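Wekley Museum of Everyday Things
Home Visit Collections Young Readers Schools Contact
Young Readers
Thursday, July 10, 2025
By the Learning Department, Wekley Museum
Reading time: 6 minutes

How do you look after a collection of card packs?

Many children collect cards. Some cards show animals or footballers, and others belong to games in which each card has its own rules. Cards are often sold in small sealed packets, which collectors call packs. A museum may also keep packs, and when it does, it must store them in such a way that they stay flat and clean and can be found again.

This guide explains how packs are sorted and stored, and how you can do the same at home with very simple equipment.

What is a pack?

A pack is a thin wrapper with a few cards inside. The wrapper may be made of paper, foil or plastic film. The front usually carries a bright picture and the name of the set. A set is a family of cards which were all made to go together.

The wrapper matters to collectors. Once it has been torn, it cannot be put back as it was. For this reason some people keep certain packs closed for many years, while others open every pack on the day they receive it. Both are perfectly good ways to collect.

The museum holds 400 packs in its main card collection. The largest group comes from a game called Ivorano, and the oldest packs were given to us by a family in Kerarlow. They had been kept in a biscuit tin under a bed, and most of them were in very good condition.

Why do packs need a tray?

If you put packs in a pile, the ones at the bottom are pressed by all the others. The corners begin to bend. If you want a pack from the middle of the pile, you must lift everything above it, and the pile may fall over.

A tray with slots solves both problems. A slot is a narrow space with a wall on each side. The walls are called dividers. Each pack stands upright in its own slot, so it does not have to carry the weight of its neighbours. You can take out one pack and leave the rest where they are.

Cardboard is a useful material for a tray. It is light, it can be cut and folded easily, and it is a little softer than wood or metal, so it is less likely to scratch a wrapper. It must be kept dry. Damp cardboard becomes weak, and it may pass the damp on to whatever is stored in it.

Preparing the table

Before sorting begins, choose a table with plenty of space. Wipe the top with a clean cloth and let it dry. Drinks and snacks should be kept in another room. Wash your hands with soap and dry them well, including between the fingers.

Place the tray near the front of the table, where you can reach all the rows without leaning. If you are using a computer to keep your list, put it further back and make sure that its cable does not lie across the tray. A cable that catches on a sleeve can pull a whole row over.

How to hold a pack

Hold a pack by its edges or by one end, between your thumb and fingers. Do not squeeze the middle. Lower it slowly into the slot and let go only when it is standing on the bottom. If it will not go in, do not push. Take it out and look for a folded corner or a divider that is leaning over.

It is sensible to work with one pack at a time. People who hurry tend to put two packs into the same slot, and then the list and the tray no longer agree.

Putting packs in order

There are several ways to arrange a collection. You may sort by set, by colour, by year or by the name on the label. The museum sorts first by set and then by year, with the oldest at the front. In our largest tray there are 78 slots, and we always leave a few of them free at the end of each row — new packs arrive more often than one might expect.

When you have chosen an order, write it on a small piece of card and keep it with the tray. Another person should be able to read your note and put a pack back in the right place without asking you.

Making a list

A list of everything in a collection is called a catalogue. For each pack, write down the name of the set, the year if you know it, and the row and slot in which it is kept. Add a few words about its condition, such as "one corner bent" or "label faded".

Every object in our museum also has a number. The pack numbered 2456, for example, is an Ivorano pack with a small tear near the top. We write the number on a paper slip placed behind the pack, and never on the wrapper itself.

You may keep your catalogue in a notebook or on a computer. If you use a computer, ask an adult to help you save a second copy somewhere else.

Words to remember

Catalogue: a list of everything in a collection.
Condition: how well or badly an object has lasted.
Divider: a thin wall between two slots.
Set: a group of cards made to belong together.

Try it in the museum

In the Venkataraman Room, visitors aged seven and over may sort a tray of practice packs at the long bench by the window. Please ask at the front desk when you arrive. Children under ten should bring an adult with them. The practice packs may be handled freely, but we ask that they are returned to their slots before you leave, with the labels facing forward.

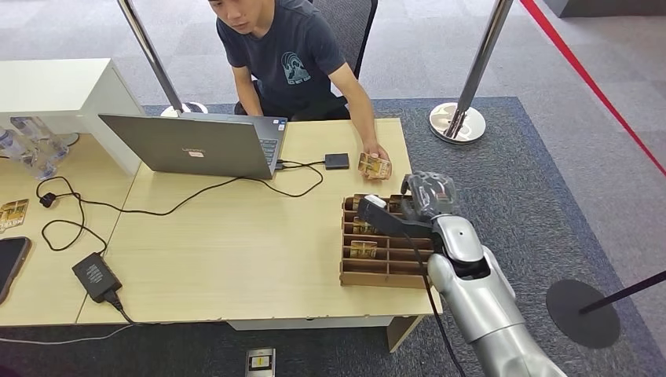 The room is open every day during the school holidays and on Saturday mornings in term time. School groups should book through the Learning Department, and teachers may ask for printed catalogue sheets to be sent to them before the visit.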